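3.2 Arrangement and upkeep of the two-arm cell

The work reported in this paper was carried out in a single cell at the Jellholm site. The cell holds two arms that share one table, and it is used for household tasks in which tableware and utensils are moved to and from a dish rack. Section 3.1 dealt with the choice of task. The present section sets out how the cell is arranged, how the grippers are kept in working order, and what is checked before a session is allowed to begin.

Each gripper carries a small camera, and a further camera is fixed so as to view the whole table. The wrist cameras were set so that both fingers remain in view when the gripper is open. An earlier setting, aimed further forward, gave a better view of the rack but hid the fingertips during the final part of the approach, and operators found it hard to judge when a thin handle lay between them. The present setting gives up part of the far side of the table in exchange for a full view of the opening. 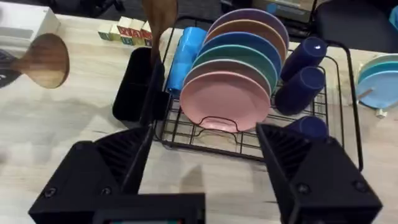
Figure 4. Wrist camera view with the gripper open in front of the dish rack. The ribbed inner faces of the 3D-printed fingers can be seen on either side.

The fingers are printed at the site to a pattern supplied by the Prullow workshop. The ribs help the gripper to hold narrow objects such as spoon handles, which tended to turn in the grip when plain fingers were used. They also wear. A finger is taken out of use when the edge of any rib has become rounded enough to be felt with a fingernail, or after 2000 closing cycles, whichever comes first. Both fingers of a gripper are changed together. When only one was changed, the gripper closed slightly to one side of its centre line, and the difference was large enough to affect the recorded positions.

After a change of fingers the screws are tightened by hand in two passes, with the gripper closed on a flat gauge during the second pass. The gripper is then opened and closed 12 times without a load. If the closed position reported at the end differs from that reported at the start, the screws are loosened and the work is repeated. The seating of the fingers is checked again at the end of the first session, as new printed parts may settle under load.

The table is treated as part of the machine. Its position relative to the two arm bases is measured each Monday, and again whenever either arm has been taken off its mount. Small changes in table height proved more troublesome than changes in any other direction. An object lying flat leaves little room beneath the fingers, and a table that has risen slightly will cause them to touch the surface before they reach the object. 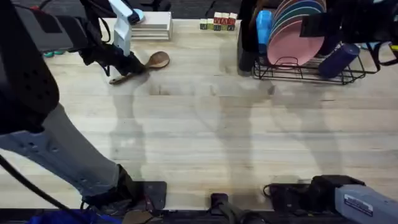
For this reason the lowest permitted height of each gripper is set from the table itself and not from the drawings of the cell. The arm is brought down slowly over a clear part of the surface with the fingers closed, a paper strip is placed beneath them, and the height at which the strip can no longer be drawn out freely is recorded. The limit is then fixed just above that value. Both arms are treated in the same way, and the lower of the two results is never used for both.

Lighting was left as found in the room. The arms cast broad shadows over the table, and these move as the arms move. Screens to reduce them were considered, but the Drudthorpe cell, which follows the same general plan, had shown that screens placed near the table limited access for cleaning and for the removal of dropped objects. The shadows were therefore accepted, and no correction for them was applied to the recordings.

Cables are inspected along their full length before the first session of the day. The loops beside the forearms must be long enough to allow the full turn of the wrist, yet must not come to rest where a gripper can close on them. Over the period covered by this paper, 121 sessions were begun, and 4 were stopped because of a cable fault. In each case the fault lay close to the wrist connector, where the cable bends most sharply.
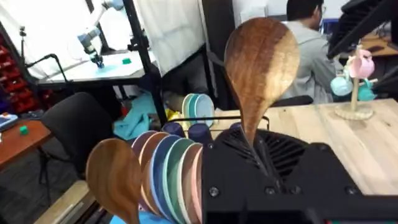

Wrist camera lenses are wiped at the same time as the cables are inspected. A reference view is then taken from each camera and compared with the view stored when the camera was last fitted. A camera that has moved on its bracket is refitted and its position measured afresh; adjusting the stored values to suit the new view is not permitted. Entries for these checks are kept in the Nomura log, together with the date of the last finger change for each gripper, so that any recording can be matched with the condition of the cell at the time it was made.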